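Failure Reviewer (Home Recordings), Arkberg

Contract, part time to start. Reports to Sneha Sandhu, data quality. Applications stay open through February.

We teach machines to tidy bedrooms. People carry a pair of hand-held grippers around their own homes, pick things up, put things down, and send us the recordings. A policy is trained on the results and loaded onto an arm. For most of last year this went well enough that we stopped checking it closely, and that is how this job came to exist.

In short: the arm in our test apartment started letting go too early. It would carry a sock most of the way to the bin, open its jaws with great confidence, and move on to the next sock. We blamed the motor. We replaced the motor. The new motor dropped socks too, and a little faster. Then it released a ceramic mug over a colleague's foot, and the matter was promoted from "quirk" to "incident." The foot is fine. The mug was a retirement gift and is still discussed.

The fault was in the recordings. A batch of 183 of them had the jaw width drifting out of step with the video, so that on paper the gripper was open while on screen it was plainly shut. The arm had learned exactly what we taught it. Our automatic check, a script called Cloneo, passed every one. Cloneo has since been told what it did.

So we want a person with eyes. You'll spend your shift looking at rooms like the one below, with the pads down over a bucket of wrappers, and deciding whether the numbers agree with what you see.
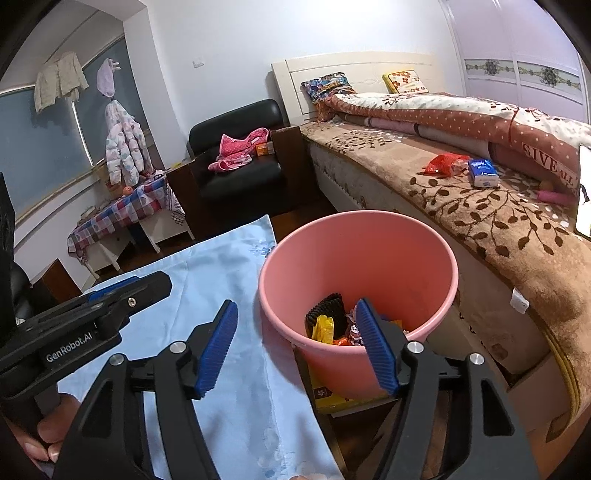
Page last changed: 4 February 2018

What you'll do

Watch recordings at half speed and mark every grasp and every release. Compare your marks with the jaw readings and flag any that disagree.
Learn the ways a grasp goes wrong. Thin plastic folds and slides out. Knits snag on a pad and come along for the ride after the jaws have opened. A blue pad that sits across the thing you're trying to see is normal, and you'll need patience for it.
Write up each fault in plain words. "Reading says open, wrapper still held" is a good report. "Anomalous actuation event" will be sent back.
Sit in on the incident meeting. Bring a mug you don't care about.
Stop the line. If a batch looks bad, you can hold it out of training without asking anyone, including Sneha. This power did not exist before the foot.

What we need from you

A high tolerance for other people's laundry, and total discretion about it. Contributors let us into their bedrooms on the understanding that we're looking at the grippers.
Good attention over a two-hour stretch. After that we make you get up.
Some experience checking things for a living: proofreading, inspection, film logging, refereeing. No robotics background required. We have plenty of that in the building already and it's what bought the second motor.
Comfort with telling an engineer that the graph is wrong.

What you get

Twenty hours a week, from home or at our Semwal Street office, with paid training on over 300 recordings we've already marked by hand. Safety shoes if you visit the test apartment. They are not optional and they are not attractive.

How to apply

Send a resume and one paragraph about a mistake you caught that other people had missed, or one you missed that other people caught. We've had better luck with the second kind. Put job number 258 in the subject line and address it to Sneha Sandhu at the Arkberg front desk. Shortlisted applicants will get a short paid trial: 2 recordings, one of them faulty. We won't say which, and Cloneo couldn't tell you.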